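Open Day at the Tokero Robot Lab: Frequently Asked Questions

Updated Sunday, May 26, 2024

When is the open day and how long does it last?

Doors open at 10 a.m. and close at 4 p.m. on the second Saturday of June. You can come and go as you like. If you only want to see one demonstration, allow an hour, including the walk up from the parking lot.

Where do I go?

Tokero is on the second floor of the Rutherford building. Use the entrance on the loading dock side. The front entrance is locked on weekends and the bell there does not ring in the lab. There is an elevator to the left of the mail room.

Do I need a ticket?

You do not need one for the hall. You do need one for the demonstrations. Each session holds 60 people and there are 4 sessions, at 10:30, 12:00, 1:30 and 3:00. Tickets are free and can be booked on the events page. Unclaimed seats are given out at the door five minutes before the start.

How busy does it get?

Last year 468 people signed in at the desk. The noon session was full and the 3:00 session had empty seats. If you have small children or don't like crowds, pick the last one.

What will I see in a demonstration?

Each session has two parts. In the first, a member of the lab works with a hand-held gripper and does simple table jobs with it: picking up a cup, moving things onto a tray, folding a cloth. The gripper carries a camera, and the recording becomes a lesson for the robot. In the second part, a robot arm tries the same kind of job using what it learned from earlier recordings. It will miss sometimes. We leave the misses in and talk about them.

Who runs the sessions?

Benedek Kozma runs the morning sessions and takes questions at the end of each one. The afternoon sessions are shared among the rest of the group. The content is the same all day.

Can I try the gripper myself?

Yes. There is a try-it table at the back of the hall. Turns are three minutes. You squeeze the handle to close the fingers and let go to open them. Most people get the hang of it on the second or third try. Children under eight need an adult standing with them.

How many recordings does it take to teach a robot one job?

It depends on the job. Our tray-loading set has 1,793 recordings, all made by hand since January. The cloth-folding set is smaller and the results show it.

Why do you record on ordinary furniture?

We want the robot to work in ordinary rooms. A plain lab bench with a painted background gives very clean recordings, but a robot trained only on those has trouble with a real desk. So we use wooden tables, office chairs, carpet and whatever light the room has.
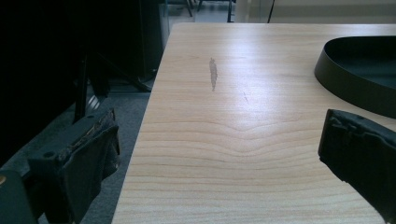
We also don't clean up much between recordings. A mark on a table, a cable hanging down or a shadow on one side can confuse a robot that has never met one, and it is better for it to meet them early. Some of the recordings have very little on the table at all. Those are useful for teaching it what a surface looks like before anything has been picked up.

Do the fingers wear out?

The pads do. They tear and fray with use, and a worn pad grips differently from a new one. We keep recording with worn pads for a while and note it in the log. Spare pads will be on display at the try-it table if you want to feel the difference.

What are Fluken and Tundosix?

Fluken is the program we use to sort and label recordings. Tundosix is the robot arm project it feeds. You will hear both names during the talks. There is a screen in the hall showing Fluken running, and you are welcome to click around in it.

Will I be recorded?

Not in the demonstrations. At the try-it table the gripper camera is switched on so you can watch the picture on a screen, but nothing is saved.

Can I take photos?

Yes, anywhere in the hall. Please turn the flash off while the arm is moving.

Is the hall accessible?

Yes. Aisles are wide enough for wheelchairs and the try-it table can be lowered. Seats in the front row are held for visitors who need them until the session starts.

Is there food?

Coffee and water only. The sandwich shop across Mill Street is open until 3 p.m. on Saturdays.

Can I bring a school group?

Groups of ten or more should write to us first so we can hold seats together. If June does not work, we also take school visits on weekday mornings during the fall term.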